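Flernholm shared laundry and supply room, minutes, March 30, 2023

Previous minutes from November approved with one spelling fix (Pirkport).

**1. Baskets on the white desk**

Orange woven baskets will be used for small items. Tape goes in the larger one. The second stays free until the Trolach order is in.
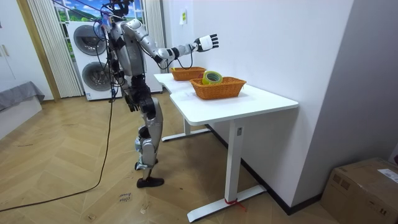
*Item 1: desk and baskets, washer-dryer behind.*

Pickering quoted $72 for more baskets in the same style. Agreed to wait.

**2. Labels**

Handwritten labels in black marker, on plain white paper in front of the basket. "Fruits" is done.
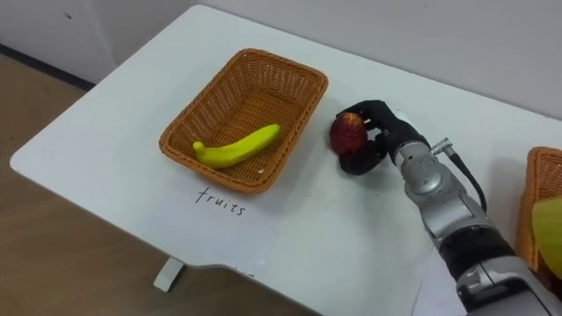 Printed labels were discussed and dropped. Tape and string need labels by the next meeting. Lowercase is fine.

**3. Budget**

Balance is $371. Up to $10 approved for markers and paper.

**4. Other**

Washer-dryer filter to be cleaned every 7 days. Sign-up sheet goes on the door.

Next meeting: date to be set by email.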